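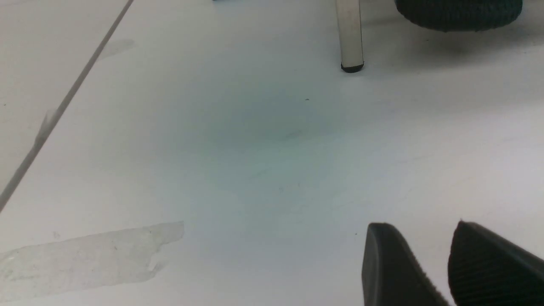
White worktops, six months on

When we asked in the last newsletter what you'd most like to hear about, the big shared workshop table came up again and again, so let's talk about white surfaces! I've been quietly waiting for an excuse. We swapped the old brown benches at Zilgate for plain white tops back in the spring, and I've turned into the sort of person who stops in cafés to look at how their counters are holding up.

The first thing to say is how much nicer it is to work on. Small parts show up straight away. Pins, offcuts of thread, the tiny black screws that used to vanish for a fortnight - you can see them from the other side of the room now. The bookbinding group noticed it first, and then the jewellery people, who used to spread old pillowcases over everything and have stopped bothering. Photographs of finished work look better too, with no wood grain muddling up the edges.

It does change the light, which I hadn't expected. A matt white top picks up whatever is going on above it, so on a dull morning it can look slightly blue in the middle and warmer by the windows. If you're matching paint or yarn, take your pieces over to the window bench before you decide. Hema Palaniappan mixed a whole batch of grey one evening that came out distinctly lilac the next day (she kept it, and it's lovely, but it wasn't what she was after).

Now for scratches, which is what most of you wrote in about. Yes, a white top gets them. They're mostly hairlines, and you need to catch them at the right angle to see them at all. Almost all of ours come from dragging things: a metal ruler with grit under it, the foot of a lamp, a box of tools pulled along to make room. Lifting instead of sliding has made more difference than any product we've tried. There's a stack of felt pads in the top drawer by the sink, so please stick them on anything heavy that you bring in and leave here.

Cutting mats, please, every time. I know it's only one quick cut. The large ones hang on the end of the shelving and the small ones live in the drawer underneath.

For everyday cleaning we've settled on a soft cloth, warm water and a drop of washing-up liquid, then a second cloth to dry. No scouring pads, not even the ones that claim to be gentle. They leave a shiny patch on a matt finish, and a shiny patch bothers me far more than a scratch does. Pencil comes off with an ordinary white rubber. For glue, let it go hard and then ease it up with a plastic scraper held nearly flat. Ink is the one to be quick with, so shout if you spill some and somebody will bring you a cloth.

Joins need a bit of separate attention. Anywhere two surfaces meet, or where a strip of tape has been left down, you'll find a thin grey line appearing over time, and it's nearly always just dust and crumbs of rubber. An old toothbrush, barely damp, run along it once a week keeps it pale. Don't flood it with water, as it has nowhere to go but down. And if you've put tape down to mark out your space, do peel it up when you finish - after a month it gets very attached.

We've spent 187 pounds on the whole change, including the felt pads and a frankly excessive number of cloths, and I think it's the best money the workshop has spent since the kettle. The old brown tops haven't gone to waste either. Two have become shelves in the clay store, and the longest is outside under the lean-to, where the basket makers are welcome to soak and drip all over it.

If you'd like to help with the September deep clean, we start at 10 in the morning and there will be cake. Bring a toothbrush you don't love any more. We'll be doing the tables first, then the windowsills, and if there's any energy left I have my eye on the inside of the glaze cupboard.

Tips for getting old candle wax off a matt surface are very welcome, by the way. Leave a note in the book by the door.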